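Chapter 4
Celebrity News and the Entertainment Press

Learning aims

By the end of this chapter, students should be able to:
explain how a story about a performer moves from a first report to general coverage;
tell apart a confirmed statement, an attributed claim and a rumour;
describe the part played by publicists in setting the terms of an interview.
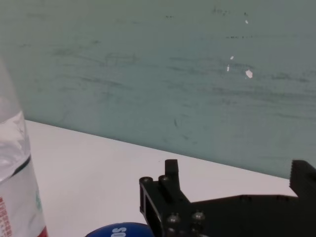 4.1 Why study entertainment news?

Entertainment reporting is often treated as the lightest part of a newspaper, yet it follows the same laws of libel and privacy as every other page. A reporter who writes that two television presenters have fallen out is making a claim about real people, and the claim must be capable of proof. The pressure to publish quickly is considerable. At the Cernurby desk, whose working papers are used throughout this chapter, a short item on a film or television personality was expected to be ready within 50 minutes of the first call.

The growth of online publishing changed the scale of the work. Before 2000, most titles carried a single weekly column of show business news. Readers now expect fresh items throughout the day — and a story that is corrected in the afternoon may already have been copied by many other sites.
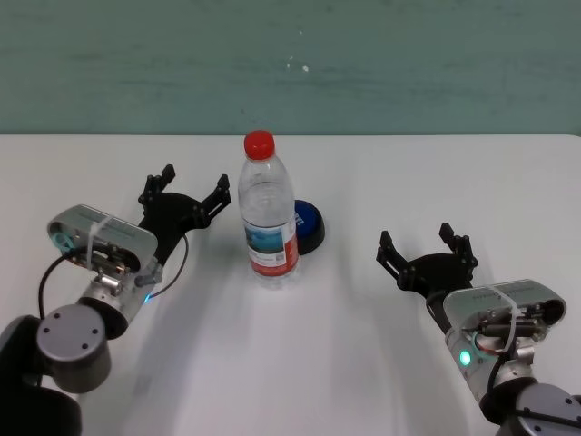 It follows that the first version of a story carries unusual weight. Students should pay close attention to the wording of opening paragraphs, where phrases such as "friends say" or "it is understood" may conceal the absence of any named source. The Brelirness style guide permits such phrases only when an editor knows who the source is.

4.2 The press interview

Most interviews with performers are arranged by a publicity firm on behalf of a studio or broadcaster. The firm decides the length of each meeting and may ask that certain subjects be left alone. Reporters are not bound to accept these terms, although refusal can mean the loss of the interview.

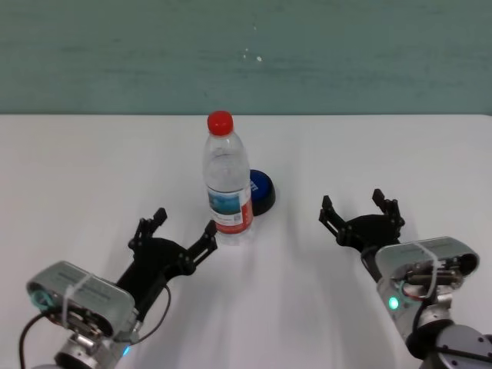
Figure 4.1 A bottle of water on a table.

The case study in section 4.5 concerns Manalo, a drama serial made by Mitness, and the coverage of its leading actors during one January. Students will compare a published article of 1500 words with the notes from which it was written, and will identify each statement that rests on a single source. Section 4.3 first sets out the main terms used in the trade.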